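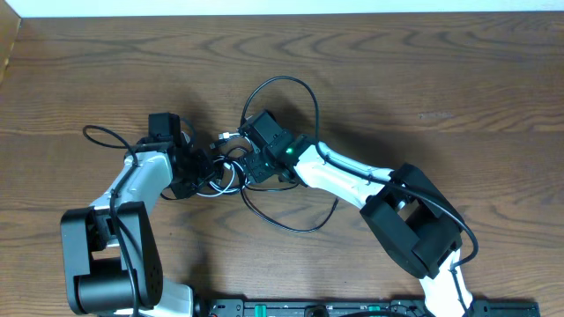 Search this site Go
Home News Schools Sports Opinion Contact

Robot club says its arms will sort recycling by July
By Su-bin Son - 4:20 p.m.

The Mekside High robotics club wants people to believe that two arms on a tabletop can learn to sort trash. The school board has put $200 toward finding out.

The project is called Jumance. Four students work on it after class, and so far the wiring seems to have taken up most of their time. Club captain Ji-hoon Yeon said the pair will pass bottles and cans from one gripper to the other at the Bensaid regional contest.

Asked how often a pass has worked, Yeon said the team was "still tuning." The club made a similar promise last year - a line-following cart that did not make it to the starting line.

Contest rules call for 20 clean passes in a row. Yeon said the team has managed four.

The board will ask for a progress report before it pays for travel.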